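FOR IMMEDIATE RELEASE
August 8, 2019

Zevommont opens its doors to home bakers with a new sourdough weekend

Hi, I'm Eimear Mac Giolla, and I run the little bakery school at Zevommont. I've been wanting to write this one for ages! This fall we're starting a sourdough weekend for complete beginners, and booking is open now.

I killed my first three starters (one of them in a very nice jar), so I know how it feels to stare at a flat gray puddle and wonder what you did wrong. Over two days we'll feed, fold, shape and bake together, and you'll go home with two loaves and a starter of your own.

Tharun Pinto is teaching the rye session, and he has talked me into adding his caraway crackers, which I now eat for lunch more often than I should. Conall Hanrahan from Prekamholm is supplying the flour, all of it stone-ground.

Each class has 10 places and costs $113, with lunch both days and an apron you get to keep. 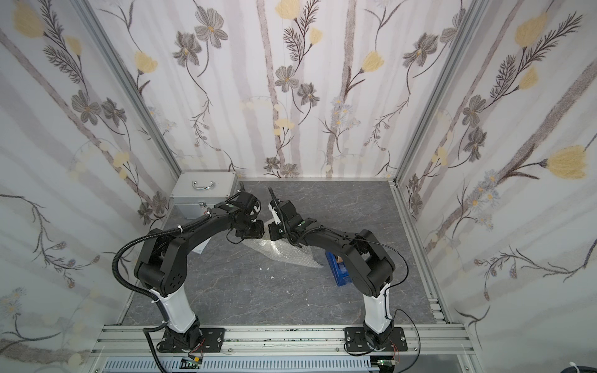
If you've baked before, come anyway – the Sunday-style brunch at the end is worth it, and I'm always glad of someone who can argue about oven temperatures with me. Vegetarians are well looked after, but I can't do gluten-free in this kitchen, sorry!

To book, or to ask for a press place, call the Zevommont front desk and ask for Eimear.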